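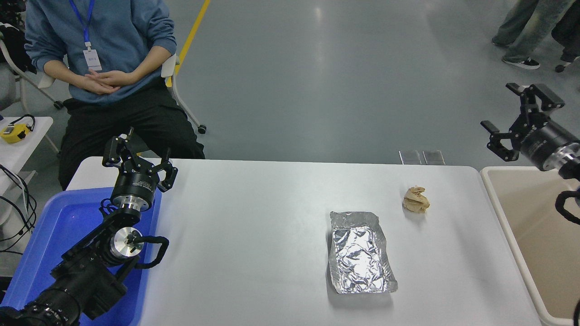
Open day at the Deltine handling laboratory: comments from visitors

Posted by G_Veloso
Members who attended the open day in October are invited to leave their comments in this thread. Remarks will be passed to Raluca Sima, who is preparing the programme for the next one. Please keep to the demonstrations and the arrangements for visitors. Questions about employment should go to the office.

Posted by l.maluleke
I attended the second session. The two-arm table was the most useful part of the visit for our members, as foil is a difficult material and most suppliers prefer to show rigid boxes. I would ask that the talk beforehand be shortened. It lasted 40 minutes and left us 20 at the table.

Posted by Wojcik_B
I cannot agree with the previous member about the talk. Several of those present had no background in the subject, and the section on grip force was needed before the demonstration made any sense. If time is short, the tour of the Peltix store could be dropped.

Posted by tmabaso
The Peltix store was the reason our party of 32 made the journey. Please do not drop it.
On the demonstration, I should like to know whether the arms were being guided by an operator or running a stored program. Our guide gave one answer and the printed sheet from Trukska gave another.

Posted by G_Veloso
Thank you. Both methods were used on the day, depending on the session. The sheet described the afternoon only and will be corrected.

Posted by l.maluleke
That should have been stated at the start. A visitor who is considering a purchase will judge the two very differently. I accept Mr Wojcik's point about newcomers, but a separate introduction could be offered to them.

Posted by Wojcik_B
A separate introduction would be acceptable, provided that it does not clash with the first session.

Posted by G_Veloso
Noted. Groups at the table will be limited to up to 20 next time. Requests for the Fourie room should be sent to Ms Sima by December 25, 2022.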